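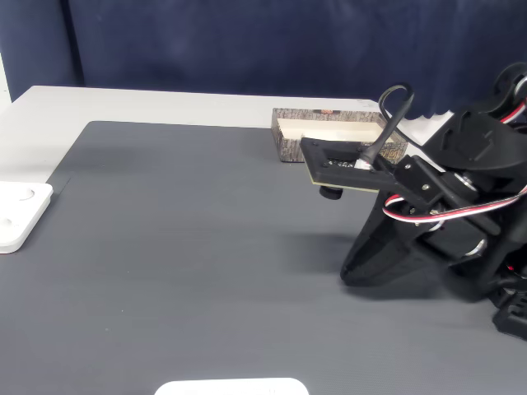

工作台，十一月，换好深蓝色布帘和深灰色垫子。

十一月，下午四点
作者：Brorkholm 工作间
分类：工作间日记 / 桌面与收纳

上次写到桌子的地方还没有写完，今天接着写。换垫子和挂帘子的事情拖了很长时间，如果我不记下来，到春天再换的时候，大家又会从头问一遍。我的中文还在学，有些工具的名字我可能用得不对，看到的人请直接在下面改正我。

先说垫子。旧的垫子是绿色的，上面印着白色的格子，用了很久，中间被刀划出很多条线。划线本身没有关系，可是灰尘进到线里面以后很难清出来，浅色的布放上去再拿起来，背面就有一道一道的灰。Hallora 这一批里面有很多浅色的布包和白色的小盘子，所以我决定不再等。新的垫子是深灰色，没有格子，买的时候付了 364，包括运费。长的一边是 1,224 毫米，比我们在单子上写的短一点。我本来想要一张可以把桌面全部盖住的，后来发现四边留出白色的桌面也有好处：拿纸胶带做记号的时候可以贴在桌面上，不必贴在垫子上。纸胶带从垫子上撕下来会留一点胶，从白桌面上撕下来就很干净。

新垫子到的时候是卷着的，卷得很紧，打开以后两头翘起来，像一只船。说明书上写着放平一夜就可以，我们的放了一夜没有平。我试过的办法按顺序写在下面：

1. 反过来卷一次，用绳子松松地绑住，放两个小时。效果有一点，但是中间鼓起来了。
2. 正面朝下铺在地上，上面压书。书不够多，只有压到的地方平。
3. 正面朝下铺在桌子上，四个角压 Rutow 仓库借来的铁块，放着不管。到 17 天的时候最后一个角也平了。

第三个办法最慢，可是最好。铁块下面要放一张纸，我第一次没有放，留下一个方形的印子，擦了三次还能从侧面看见。印子在背面，现在不影响什么。

味道的问题：新垫子有橡胶的味道，头几天比较重。我开着窗户工作，手很冷。后来把垫子用温水擦过一遍，晾干，味道就小了。隔壁的人说他在走廊里也能闻到，我向他道歉，也请他以后早一点告诉我。

然后是帘子。以前桌子后面是白墙，东西又是白的多，放在桌上找不到边。特别是那种白色的、有两个圆形凹坑的盘子，我有一次把它推到桌子后边，找了半个上午。深蓝色的帘子挂上以后，眼睛舒服得多。布是从 Choi 布店买的，店里叫它“藏青”，我查了词典，“藏”在这里读 zàng，不读 cáng。我读错了，店里的人还是听懂了。

布买回来先洗一次，这一步请不要省。第一桶水是很深的蓝色，第二桶浅一些，第三桶几乎看不出颜色。我没有熨，只是挂着让它自己垂下来，所以还有一些软的皱。有同事觉得应该熨平，我认为这样就够了，做背后的遮挡不需要像客厅的窗帘那么整齐。谁愿意熨，熨斗在走廊的柜子里，请把温度调到中间那一档，太高会发亮。

挂的高度改过两次。第一次太高，下面露出墙和插座；第二次太低，布的下边拖到桌面上，把螺丝和线头都扫到桌子后面去了。现在的高度我在杆子上用铅笔做了记号。

盒子的事情也要记。我们在桌上用的那个没有盖的长方形盒子，外面有灰色和褐色的花纹，里面是浅奶油色。它原来应该是装礼物用的，我在 Rutow 的旧纸箱堆里找到，问过仓库，他们说可以拿走。我喜欢它有两个原因：一个是边不高，手进去不会碰；另一个是里面颜色浅，小东西掉进去马上看得见。以前我们用过黑色的塑料筐，黑色的夹子掉进去就像消失了一样。

盒子斜着放还是正着放，我们讨论过。我自己觉得稍微斜一点比较顺手，因为我的右手从右边过去，长的一边正好对着手掌。左手习惯的人可能相反。没有规定，用完不要放到地上就好。它是纸做的，地上拖过以后底会湿，湿过的纸盒再晾干也不会像原来那么直。

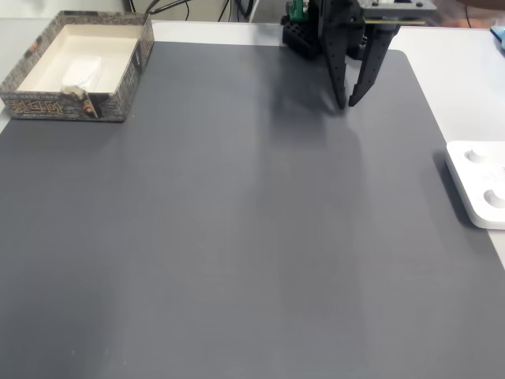
垫子脏了可以用酒精擦吗？
我们只用清水，加很少一点洗碗用的清洁剂，用拧干的软布顺着一个方向擦，最后再用清水擦一遍。酒精我在旧垫子的角上试过，擦过的地方发白，后来没有恢复。

接着写盒子里面应该放什么。我建议只放软的、轻的东西，比如布、纸巾、小布袋。金属的零件请放到抽屉里面的铁盒。理由很简单，纸盒的角已经有一点松，我从里面用纸胶带加固了，外面看不到。加固的方法：胶带剪成手掌那么长，先贴底，再折上去贴边，用指甲背压紧。不要用透明胶带，透明胶带过一个冬天会变黄，也会翘。

白色的软东西放在浅色的盒子里，其实不太容易看清楚，这一点和我上面写的优点正好矛盾。我想过在盒子底铺一张深色的纸，剪了一张，大小总是差一点，铺进去就鼓。暂时不铺。如果有人有好的办法，请写在这一页后面。

关于收纳，这个月我们把桌子上的东西分成“留在桌上”和“用完就拿走”。留在桌上的很少，就是垫子、盒子和白色的盘子。用完就拿走的包括剪刀、尺子、胶带、杯子。杯子我要特别说一下。新垫子的表面有细细的纹，咖啡倒上去，一下子就流进纹里面，用纸吸不干净，要用湿布一点一点按。我知道得这么清楚，是因为那杯咖啡是我的。从那天起杯子放在门口的小架子上，架子不大，一次放 5 个杯子，再多就要掉下来。请大家喝完自己洗。

擦垫子的方向也有讲究。顺着纹擦，灰尘会跟着布走；横着擦，灰尘留在纹里，看上去是干净了，等灯从旁边照过来，又看见一片灰。我每天收工的时候顺着纹擦一次干的，每个星期擦一次湿的。湿的擦完要等干透再放纸盒，我自己一般是先去吃饭，吃完回来正好。

灯光的部分我还不满意。深灰色的表面吸光，可是从上面直接照的时候，还是会有一条比较亮的反光。坐着看不明显，站起来看比较明显。我把台灯移开过，也用薄的白纸挡过，白纸挡住以后反光软了，但是整个桌面都变暗，缝东西的人说看不见针。所以白纸又拿掉了。现在的做法是，如果要做细的工作，就坐在桌子左边，把东西也往左边移一点。

还有一件小事。垫子的角是圆的，桌子的角是直的，刚铺上去的时候总觉得没有对齐，我移了好几次。后来拿尺子量，边和边的距离两头是一样的，是眼睛的问题。如果你也觉得歪，请先量，再移。垫子很重，一个人移会把帘子也带下来，我已经带下来过一次。

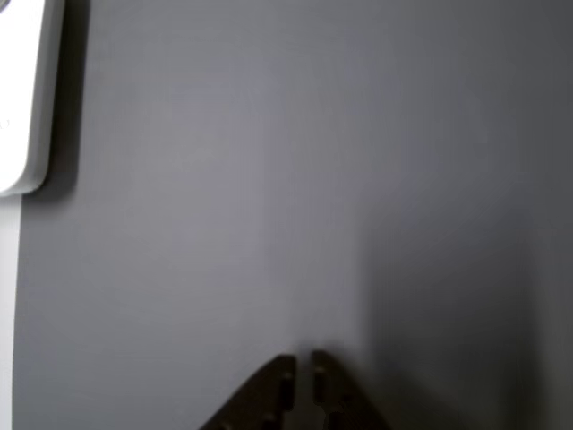
下一次要做的事

帘子左边的缝线要再走一遍。那条缝是两块布接在一起的地方，我用的线比较细，洗过以后我不放心。缝纫机在 Rutow 那边，需要提前说一声，他们星期几开门常常改变，打电话问比较保险。如果不想跑一趟，手缝也可以，用双线，针脚短一些。

桌面的边上有旧的胶痕，摸起来黏，看起来不明显。我用橡皮擦过，擦掉一半。热毛巾敷一会儿再擦可能更好，这个我还没有试，试过再补写。

买备用的垫子。我和卖垫子的地方问过，他们说同一个颜色以后不一定有。两张颜色不一样的垫子拼在一起很难看，也不平，所以我倾向于现在就多买一张，卷起来放在柜子顶上。卷的时候正面朝外，不要朝里。朝里卷，打开以后两头往上翘；朝外卷，打开以后两头往下压，自己就贴住桌子了。这个道理我是换过垫子之后才想明白的，如果早一点想到，可以少借很多铁块。

铁块要还。Rutow 那边没有催，但是借条上写的是十一月底。还之前请擦干净，上面有一点锈，搬的时候戴手套，不要穿浅色的衣服。

Hallora 的白盘子，用完以后请叠着放，凹坑朝上。凹坑里容易积灰，用小刷子刷比用布快。刷子是原来刷面包用的那一把，把手上缠了蓝色胶带的才是工作间的，没有胶带的是厨房的，请不要混。厨房的人对这件事已经说过两次了，说得很客气，可是我听得出来他们不高兴。

给以后接手的人：换垫子这件事，最花时间的是等它变平，中间没有什么可以加快。我看到有人建议用吹风机，我在一块剪下来的边角料上试了，热的地方马上软，可是冷下来以后边上起了小波浪，再也压不回去。边角料我留着，放在抽屉最里面，想看的人可以自己拿出来看。太阳下面晒也有人提过，十一月这里没有那样的太阳，没法试。

切边角料的刀要用新的刀片，旧刀片会把边拉毛。下面垫旧的绿垫子，所以旧垫子还不能扔，我把它竖着放在门后。竖着放会慢慢弯下去，我现在每次经过就把它转一个方向。应该有更好的地方，床板那样平的柜顶就很好，可惜柜顶已经答应给备用的新垫子。等柜子里那几个空纸箱拆了再说。

拆纸箱的时候请把上面的旧标签撕掉。上个月有一箱布被送回来，就是因为旧标签还在，送货的人看了旧的那一张。

今天就写到这里，布已经收好，桌上的事明天早上继续。

读者留言（4）

走廊对面：谢谢写得这么细。我们也有一张卷着来的垫子，正面朝外卷这个办法我今天下午就去试。请问卷的时候里面要不要放一根纸筒？

Brorkholm 工作间 回复：放一根粗的纸筒比较好，布店常常有不要的，可以问他们要。太细的没有用，卷出来还是弯得厉害。

缝东西的人：灯的问题，我觉得不用移灯，把椅子垫高一点就好了，我带了一个坐垫放在柜子旁边，大家可以用。另外“针脚短一些”写得很对，不用改。

路过：胶痕用食用油抹一下，等一会儿再用洗碗的清洁剂擦掉，我家的桌子是这样弄干净的。不要弄到布上。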